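January, pm, Dimalgate shed

Bat testing again, batch from Flundmont. Jeferson on the tee, Lai-ching logging. 131 swings before the grip tape went. Same place as last time, just above the knob. Pieter reckons we wrap too tight, I say it's the glue.

Exit speeds all over the shop on bat 6. Threw out 409 and 410, ball clipped the net pole, and re-ran both after tea.

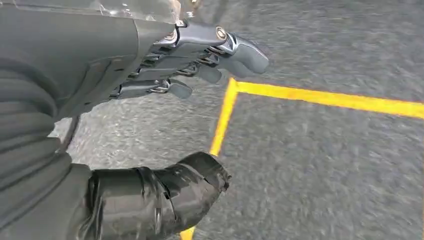
Old balls vs new: old ones came off deader, seams flat. Kai-wen wants them weighed before we blame teh bat. Fair enough. Scales are at Balola, ask Chi-keung.

To do
- new tape, differnt glue
- move net pole back
- bat 6 again with fresh balls only
- who has the spare tee??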